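Folding for other people: a morning at the Jedora clothing room

The clothing room at Jedora opens at 9, but the woman who runs it is there much earlier. She asked me not to print her name. "Write about the shirts," she said. "The shirts are more interesting than me."

She started in January, when the room moved from Solheim to the present building. Before that she worked for 15 years in a dry cleaner's shop in Skesow, and she still has opinions from that time. "People think that a garment is clean and so it is finished. For me the work begins there. You must look at the collar, the cuffs, under the arms. Then you fold."

I asked her how long it takes to teach a new person. She laughed a little. "To fold a T-shirt, five minutes. To fold it the same way each time, this is longer. Some are good with trousers and terrible with sweaters."

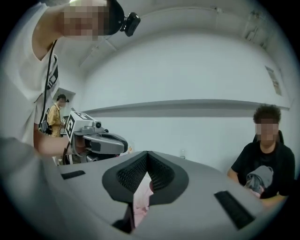 A gray garment in hand on the right side of the room, on a Friday at Jedora.

Most of the clothes come in bags, and often they are badly crumpled. She does not iron everything. Cotton she shakes out two times and lays flat, then she presses it with her hands from the middle to the sides. "If the cloth is thin, the hands are enough. With linen I do not even try."

Last year the room gave out 2134 pieces, and she wrote each of them in a notebook. The children's things go fastest. Large coats stay longest, and in spring she sends them to the store in Jamel, where there is more space.

We spoke also about what she does not accept. Socks with holes, of course, but also shirts which smell of smoke. "I washed one four times. It still smelled, and I was angry at this shirt for a week."

Does she fold at home as well? "My husband folds at home. He does it wrong, and I say nothing." She took the next shirt from the bag and turned it inside out to look at the seams.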